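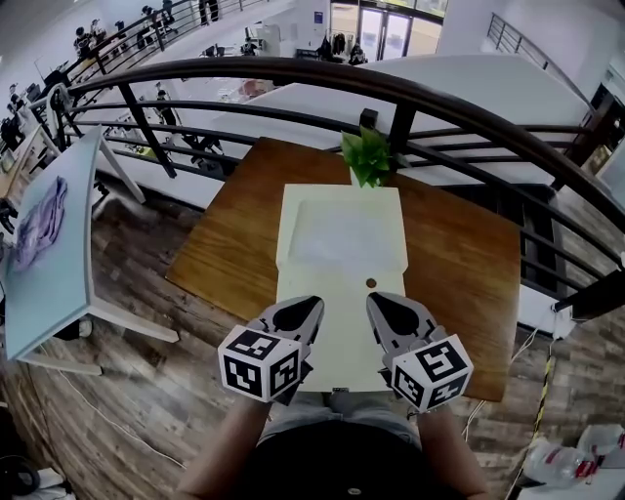 Rules for Robots: How People Keep Robot Work Safe

Robots follow instructions, but they do not know what is dangerous unless people plan for it. That is why every place that uses or trains robots has rules. Some are written by experts from many countries and used all over the world. Others are written by the people in one room, for that room only.

What is a standard?

A standard is a set of rules that lots of people have agreed to follow. You use things made to standards every day. The plug on your lamp fits the socket in your wall. A sheet of A4 paper fits in an A4 folder, whoever made it.

Robots have standards too. They cover things like how a robot should stop in an emergency, how hard it may push against a person, and what warnings should be printed in its manual.

Why do people hold grippers?

A gripper is the part of a robot that picks things up. It does the job of a hand. Some grippers can be held by a person, who uses them to do a job while the movements are recorded. A robot can learn from those recordings later.

Many hand-held grippers carry a cube covered in black and white patterns. The patterns are called markers. A camera can look at a marker and a computer can work out where the gripper is and which way it is tilted. If a marker is dirty or covered by a sleeve, the computer may get it wrong. So one common rule is: keep the markers clean and keep them in view.

Rules for the table

The table where the work is done is called the workspace. Workshops have different rules for it, but these are common:

Put out only what you need for the task.
Keep drinks off the table.
Check that nothing can roll or fall over the edge.
Sit so that you can reach everything without stretching.
Stop if your hands or arms feel tired.

Rules for the floor

Robots and computers need power, and power means cables. A cable across a walkway can trip someone up. Good practice is to run cables along a wall or table leg, or to cover them. Some cables and tapes have yellow and black stripes. People notice those two colours together very quickly, and so do wasps' enemies, which is why wasps wear them as well.

Bags and bottles should be kept away from feet and plugs.

Rules about people

Recordings made with a camera may show other people by accident. In many countries there are laws about this. Workers should be told when a camera is on, and asked before a recording of them is used. Screens with private information on them should be turned off or turned away.

A day of checks

Svetozár Danko runs the training room at a workshop called Stolladora. He has a checklist that must be finished before anyone starts.

"First we look at the floor, then the table, then the grippers," he says. "If a finger on a gripper is loose, we put a red tag on it and it goes back on the shelf. You can't use it that day, even if you think you have mended it."

His team made 1,341 recordings in May. They threw away 64 of them, mostly because a marker had been hidden. Each one was written in a log book with the date and the reason - that is a rule too.

Words to know

Gripper: the part of a robot that holds things.
Marker: a pattern that a camera can find easily.
Standard: rules that many people have agreed to follow.
Workspace: the area where a job is done.

Something to try

Choose a place at home or school where people make things, such as a kitchen or an art room. Write five rules for working there. Ask someone who uses the place to read them and tell you if one is missing.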